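Forum: Theology and Church History
Tagged: justification, Reformation, patristics

Did the church before the Reformation have any doctrine of imputation?

Posted by Filtovow

I am working through Romans 4 for an adult class that meets Thursday evenings. The book we use says the Western church lost Paul's teaching on imputed righteousness for more than 1,000 years and recovered it in the 16th century. I have two problems with this. First, Augustine plainly wrote on justification at length. Second, if the doctrine was absent that long, I don't see how to describe the people who lived and died in between.

I am not asking whether imputation is true. I am asking whether the historical claim holds, and what the Latin verb iustificare did to the argument.
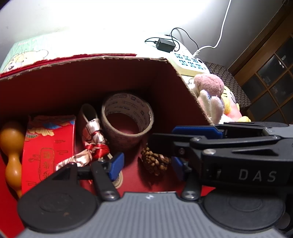 Flornholm
The claim is too broad as you quote it. Augustine took iustificare to mean "to make righteous," and most medieval writers followed him. Under that reading justification is a process that includes renewal. The Greek dikaioo is usually taken as declarative, at least in Romans 3 and 4. So a strictly forensic account is hard to find in the medieval sources, but the priority of grace is easy to find. The Second Council of Orange (529) says that even the beginning of faith is a gift. Your book seems to be treating these two questions as one.

On your second problem, most Reformers held that a person is saved by Christ and can be saved while holding a defective account of how. That position does not require the doctrine to have been taught in every century.

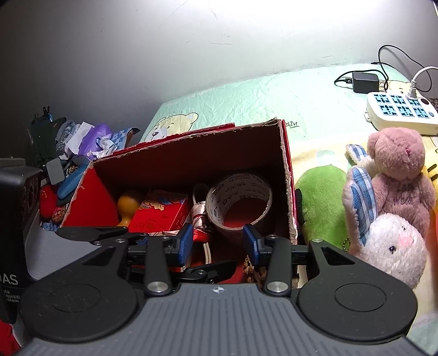 Two cautions if you use this in class. Bernard of Clairvaux has passages that sound close to imputation, and they get quoted without context - read the whole sermon. Also, Romans 4 uses logizomai, "to reckon," which the Vulgate gives mostly as reputare, so the accounting language was in front of Latin readers the entire time. What they did with it is a separate matter.

Jakubowski
James 2:24. Read it before the class does.

Flavora
I'd add that Trent, session 6, is worth reading directly, chapter 7 especially. It is short. Most summaries I have seen, from both sides, leave out the list of causes, and the disagreement over the "single formal cause" is where the two positions separate.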